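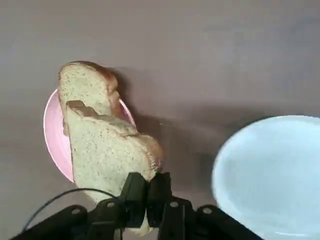 Kitchen Chores, Part 3: The Sandwich

Tuesday, November 24, 2020

Erkmont has been running a series on whether machines can do ordinary household jobs yet. We started with towels and moved on to putting away cups. This part is about making lunch.

A sandwich looks like an easy job. There is no heat and no knife work, and the parts are flat and light. A child of 7 can do it. For a machine it is harder than moving a box in a warehouse, where the load is stiff and has the same shape every time. Bread bends. It tears if it is held too tightly and slips if it is held too loosely. A slice that has folded over on itself has a different outline from the one next to it in the bag, and the arm has to find an edge it can hold either way.

Most of the kitchen machines sold today get around this by doing one thing in a closed space. The Cliselura bread line, used in a few commercial kitchens, drops slices down a chute and never grips them at all. It works well, but it takes up a wall and makes one kind of sandwich. A pair of arms at a table can, in principle, go from bread to bowls to dishes without being rebuilt. 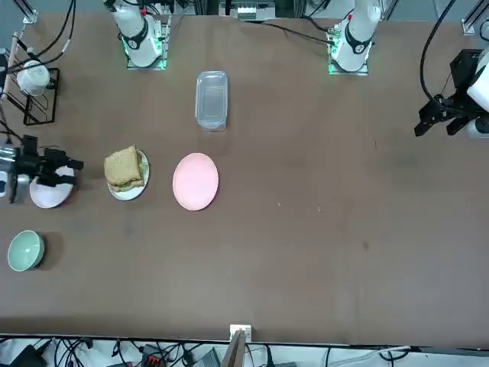 The layout matters more than most people expect. Plates, bowls and food containers all have to be within reach of at least one arm, and the arms have to stay out of each other's way. In a home kitchen, things get moved. Somebody sets a cup down in the wrong place or pushes a plate back to make room. A machine that depends on every item being where it was yesterday will not last a week in a house.

Speed is the other question. Readers of our January piece on the Michalski folding table will remember that it was slow, and that many of you said you would not mind if you were out of the room. We got 111 letters on that subject. Lunch is different, as you are usually standing there waiting for it. 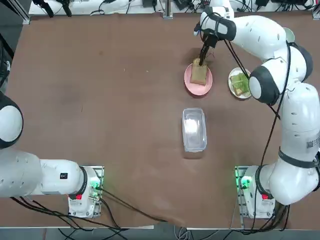

One gripper at a slice of bread on the pink plate, with a sandwich with lettuce on the plate beside it.

Our answer for now is the same one we gave for cups. Two arms with simple fingers can handle parts of this job. We would not yet leave them alone with a loaf and a hungry family. Soft food is still the weak point, and so is cleaning up crumbs.

Next in the series: wiping down a counter, from the Tesdale workshop.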